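Waiting on the Kendmont list

I sat the written paper for the Kendmont court clerk posts in March 2024 and I still get messages about it, mostly from people who found an old comment of mine on a forum. So I am putting what I remember in one place.

There were 17 posts going. The notice said 897 people had been given a seat number, though plenty of chairs in my room stayed empty on the day. I had applied for two reasons. My contract at Troladent was ending, and Wenche Magnusson, who I shared a desk with there, had sat the same paper the time before and said it was mostly reading and careful copying. She was right about the first half of it.

The paper had two parts. Part one was comprehension and a long set of questions on procedure, all taken from the handbook you can download when you register. Part two was drafting. You were given a bundle of letters and had to write a summary of the case for a judge who had not seen any of it. I ran short of time on the summary because I spent too long reading the letters twice. If I sat it again I would read once, mark the dates and start writing.

For practice I used the old papers from the court's website and a second-hand book by Đặng, which was good on procedure and thin on drafting. I did four full papers against the clock in the last month. Before that I was just reading the handbook on the bus and not taking much in. 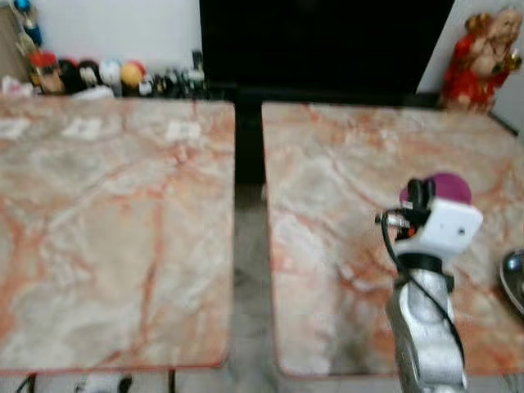 Then came the waiting. The notice said results would be out "in due course", and the page where they were meant to appear changed its wording twice without saying anything new. I checked it every morning before work and again at lunch. There were several other websites claiming to have the list early. Don't bother with those. One wanted a phone number before it would show me anything, and another had simply copied the list from a previous year and changed the heading.

The real list went up in June, on a Friday afternoon, as a scanned document with the seat numbers only. No names, no marks. It was not in number order either, so I read the whole thing from top to bottom and found mine near the end of the second page. Marks came by post eight days later. I had done better on procedure than I expected and only just cleared the line on drafting.

Being on that list gets you an interview and nothing more. They had called nearly three people for each post. Mine was with a panel at the Hamora building, which is a good walk from the station – allow more time than the map suggests. They asked why I wanted to leave private work, how I would deal with a member of the public who was upset at the counter, and what I would do if a solicitor handed in papers after the deadline. The last one is in the handbook almost word for word.

Take the originals of your certificates as well as copies. I had the copies stamped and thought that was enough. It was not, and I had to go back with the originals the following week. Thijs Schouten, who was called in after me, had the same trouble with his degree certificate because the university was still printing it. They accepted a letter from the registrar in the end.

I was put on the reserve list. That means you are offered a post if somebody ahead of you turns theirs down or leaves within the year. I rang once to ask where I stood on it and was told they don't give out positions over the phone, so I wrote instead and had a reply with my place on it: fourth. The offer came that winter and I started at the counter in Kendmont soon after.

If you have a question about the drafting part, leave it in the comments. I can't help with seat numbers or missing marks. For those you need to write to the recruitment office and put your registration number in the subject line.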